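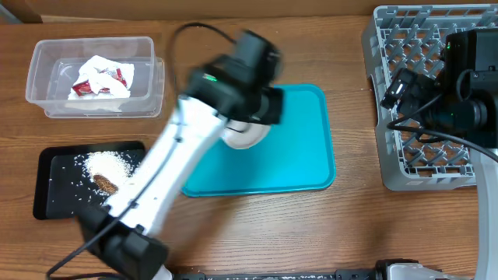 나뭇결 테이블 위의 청록색 트레이와 흰색 둥근 접시

Hikari 라운드 코너 트레이 (틸 블루)

식탁에 올려놓는 순간 기분이 좋아지는 색이 있는데요, 저희한테는 이 틸 블루가 딱 그렇습니다! 파랑이라기엔 초록이 돌고, 초록이라기엔 또 차분해서 갈색 나무 상판 위에서 유난히 예쁘게 살아나요. 흰 접시를 얹으면 색 대비가 또렷해져서 토스트 한 장만 담아도 제법 차린 느낌이 납니다.

Hikari는 Drukcombe에서 꾸준히 만들어 온 테이블웨어 라인이고, 이번 트레이는 디자이너 Flor Muñoz가 맡았습니다. 처음 시안은 모서리가 각진 모양이었는데, 좁은 부엌에서 들고 다니다 보니 자꾸 옆구리에 걸리더래요. 그래서 네 모서리를 전부 둥글렸고, 지금 모양이 되기까지 시제품을 12번 고쳤습니다. 손에 쥐어 보시면 그 차이가 바로 느껴져요.

모양에 대해서

긴 직사각형에 안쪽은 칸막이 없이 평평합니다. 가장자리에는 좁은 테두리가 살짝 올라와 있어요. 테두리가 두껍지 않아서 안쪽 공간을 넉넉하게 쓸 수 있고, 둥근 접시를 한쪽으로 붙여 놓으면 옆에 컵과 수저를 둘 자리가 남습니다. 저는 접시를 왼쪽 위에 두고 오른쪽을 비워 놓는 배치를 제일 좋아해요. 컵을 자꾸 옮기는 버릇이 있는 분이라면 아마 공감하실 거예요 :)

이렇게 써 보세요

아침에 접시와 컵을 한 번에 나를 때 제일 자주 손이 갑니다. 간식 시간에 과일 접시 밑에 깔아 두면 껍질이나 부스러기가 트레이 안에 모여서 치우기도 편하고요. 식사 때가 아니면 조리대 한쪽에 두고 양념병 자리로 쓰셔도 좋습니다. 저희 사무실의 Marwan Nasrallah는 책상에서 찻자리용으로 쓰는데, 다들 탐내는 바람에 결국 탕비실에 하나 더 들여놓았어요.

관리 방법

부드러운 스펀지와 중성세제로 씻은 뒤 마른 천으로 닦아 주세요. 철 수세미는 표면에 흠집을 낼 수 있습니다. 전자레인지와 오븐에는 넣지 마시고, 불에서 막 내린 냄비를 올릴 때는 꼭 받침을 깔아 주세요. 여러 장을 겹쳐 보관하실 때는 사이에 얇은 천을 한 장씩 끼워 두시면 됩니다.

함께 쓰기 좋은 제품

흰색 둥근 접시는 Ccori 시리즈에서 따로 판매합니다. 지름 23cm 접시가 이 트레이와 비율이 가장 잘 맞았어요. 국물 있는 음식을 자주 드신다면 같은 시리즈의 볼도 한번 봐 주세요. 트레이를 세워서 보관하고 싶으신 분께는 Grolby 스탠드를 권해 드립니다. 저희도 싱크대 옆에 두고 쓰는데 꺼내기가 정말 편해요.

자주 주시는 질문

접시도 같이 오나요?
트레이 단품 구성입니다. 접시와 스탠드는 각각의 상품 페이지에서 담아 주세요.

다른 색도 있나요?
현재는 틸 블루 한 가지예요. 모래색을 준비하고 있고, 색이 마음에 들게 나오면 7월에 선보이려고 합니다.

화면으로 보는 색과 비슷한가요?
조명에 따라 달라 보일 수 있어요. 낮에 창가에서 보면 파란 기운이 강하고, 저녁에 노란 불빛 아래에서는 초록이 조금 더 올라옵니다. 둘 다 예뻐서 저희는 이 점도 참 좋아해요!

재입고 안내

이번 생산분은 300장이며 2025년 10월 28일부터 순서대로 발송합니다. 품절된 뒤에는 재입고 알림을 신청하신 분들께 먼저 연락드릴게요. 선물 포장은 주문서의 요청란에 적어 주시면 됩니다.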